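Lab 6: Planar Pushing on the Block Board
Course handout, Introduction to Robot Manipulation

Purpose

In this lab your group moves colored blocks across a flat board by pushing. No grasping is allowed. The arm carries a straight rod as its end tool, and all contact with a block is made through the tip of that rod. You will write a controller that takes a short instruction, such as "push the red star next to the blue cube," and turns it into a series of planar moves.

Read chapter 2 of the course notes before your session. The quiz at the start covers friction cones and the difference between a stable and an unstable push.

Setup

The board stays on the pegboard table between sessions. Do not loosen it. The work frame is defined from the board, and any shift means a new calibration for every group that week. Blocks differ in color and in shape, so an instruction must name both when either one alone is ambiguous.

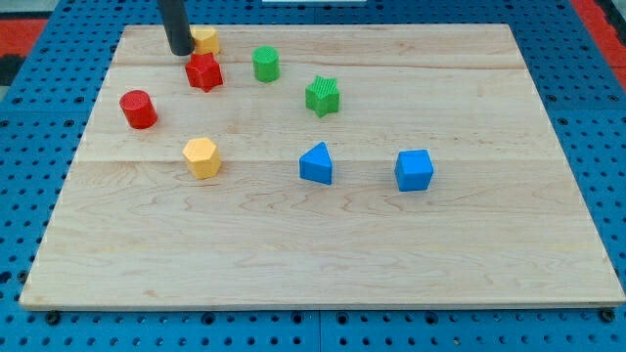 Start each trial with the rod clear of all blocks. Lower it to the working height given in the Drukel configuration file and keep that height fixed for the whole trial. A controller that changes height during a push will be stopped by the supervisor script.

Cylinders turn and drift when the contact point is off center. Stars can catch the rod between two points, and the block then rotates with the tool – log this as a capture, even if the block reaches its goal. Flat-sided blocks are the easiest to push straight.

Data

The shared Grillero log set holds 1755 recorded pushes from earlier terms. Use it to fit your motion model. Hold back the last 100 for testing and do not tune on them. Nearly all of the logged pushes are short, so expect larger errors on long paths.

To hand in

Trial log, in the Aveck format
Controller source, with a note on how to run it
Plot of final position error by block shape
One page on failed pushes, sorted by cause

Submit by Tuesday before the lab session. Groups of 2 only; ask the lab desk if you do not have a partner.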